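The Door and the Wipes: A Small Gallery from the Upstairs Hall

Filed under House, 26 August 2021

Some households have a chalkboard. It hangs in the kitchen, it has a little ledge for the chalk, and it says "milk" on it for eleven months of the year. We have a brown door. I never picked it for the job, and I would like that on record before anyone writes in about the finish.

The door is one of the originals in the Notcombe house, hung by whoever built the place and scuffed by everyone who has lived here since. I've put up three pictures, with more words under them than a gallery page strictly needs. Readers who come for the gardening can skip to the next post, where the beans are doing poorly. 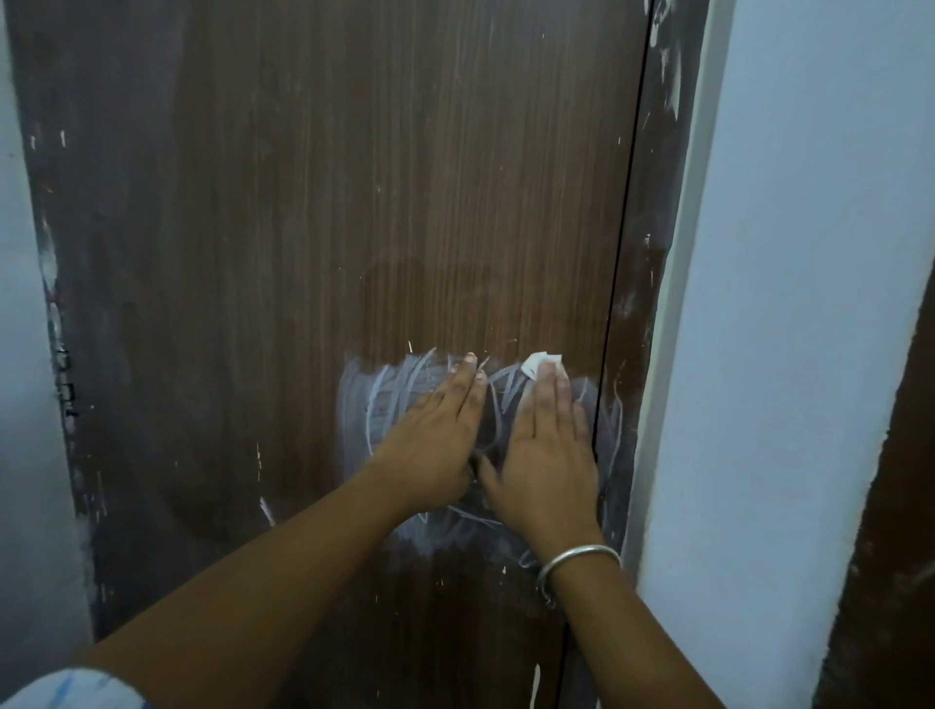

Words and captions: Maren Oxley

Chalk on wood grain spreads out before it leaves. The first rub takes the crisp white lines and turns them into weather, a general haze with a few loops still poking through it. Palms do well for this stage, if you don't mind having palms like a gymnast for the rest of the day. A scrap of something under the fingertips helps a bit more. The brown shows again sooner than you'd think, though it comes back gray at first, and there's a smudgy band down the left side of ours that I have stopped taking personally.

A word on the chalk itself. It came in a tub from Hostmont, the discount place out past the reservoir, and the tub holds 28 sticks, which is a very hopeful amount of chalk for one family. I bought it in June for the front walk. The front walk has been drawn on once, a hopscotch with a wobble in the middle, and it rained that night. Everything else in the tub has gone to the indoors.

I have tried other brands. The Ingvarsson sticks are fatter and feel lovely in the hand, and they squeak on wood in a way that clears a room. They're also a nice even cylinder, so they roll, and I've found them under the bath, inside a boot and in the bread drawer. The Hostmont ones snap if you look at them sternly, but a short piece of chalk is easier to steer, and it doesn't get as far when dropped.
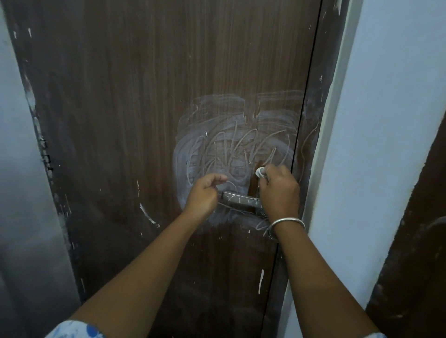
Scribbling is its own activity and I think it gets less respect than it should. Drawing wants to be a horse or a house at the end. Scribbling only wants to go around again. On a door the natural place to start is wherever your hand already goes, and so the big cloud of loops has ended up in the neighborhood of the handle, with chalk dust on the lever to match. A few stray lines head off to the right, toward the edge of the door, as if they'd remembered an appointment. I like those best. They're also the ones I always miss with the cloth, and then I meet them again at night when I'm looking for the light switch.

The handle deserves a paragraph too. It's a flat, plain lever that I put on myself, and it replaced a brass knob that came off in my hand with guests in the house. The new one took me 17 minutes to choose and most of a day to fit. The screws are all in. I won't be taking questions about how straight they are. Chalk dust gets into the corners of the plate, and for those I use an old toothbrush, or I tell myself I'm going to.

For the rest of the cleaning I have gone through a small education. Dry cloth first, top to bottom. Then a barely damp one, wrung out until it complains. Soaking the door is a mistake I made early on, and what you get is a kind of thin white gravy that runs into the gap by the frame and dries there. Vinegar was suggested to me by an aunt. The door came out no cleaner and smelled like a pickle. I also paid for a bottle of Cumance wood soap, all 330 milliliters of it, and it's fine, and I resent how fine it is at that price.

So these days I mostly fall back on wipes. They're quick, they're already damp to the right degree, and they do for hands afterward, which matters when the hands have been doing the erasing. The trouble is keeping track of them. A packet of wipes in this house has no fixed address. It gets carried to a spill, set down on whatever is nearest, and joined a while later by the next packet, opened by somebody who couldn't find the first.

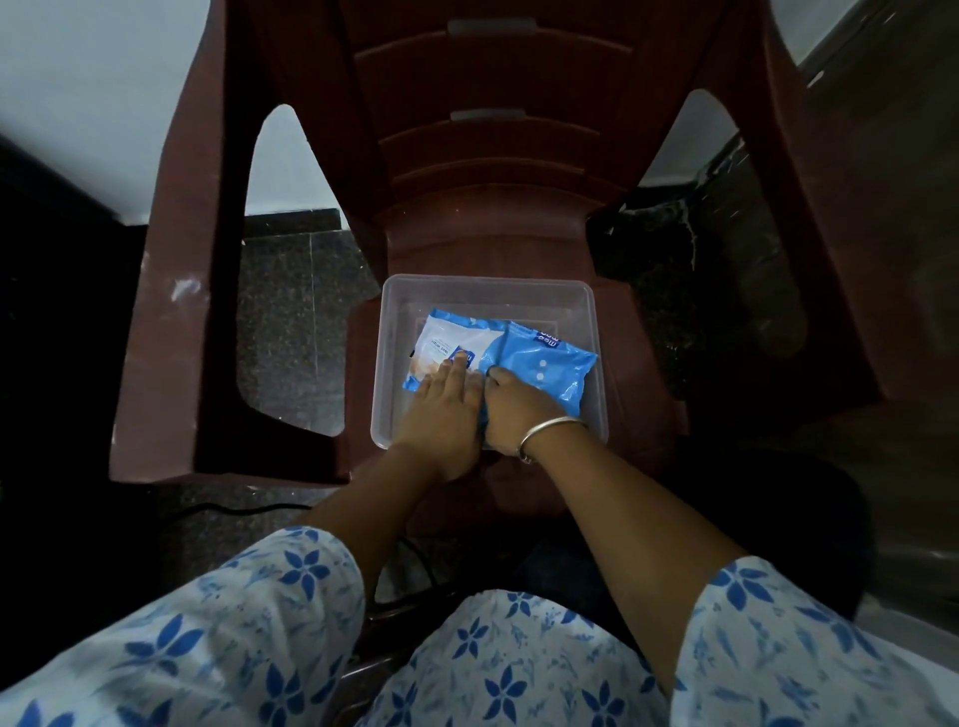

I did once try a system, with a shelf for them and everything, and the shelf is now where we keep batteries. A clear box has worked better, mostly on the grounds that I can see into it from across a room and know whether to add wipes to the list. It has no proper spot either, and it travels, but it travels as one thing. I allow it 2 packets at a time. Any more and they ride up over the rim and start to wander again.

As for the door, I'm told I could sand it back and give it a coat of chalkboard paint and be done. I've priced the paint. Then it would be a chalkboard, though, and I'm fairly sure that by the end of the week it would say "milk."

Next gallery: the beans, with apologies to the beans.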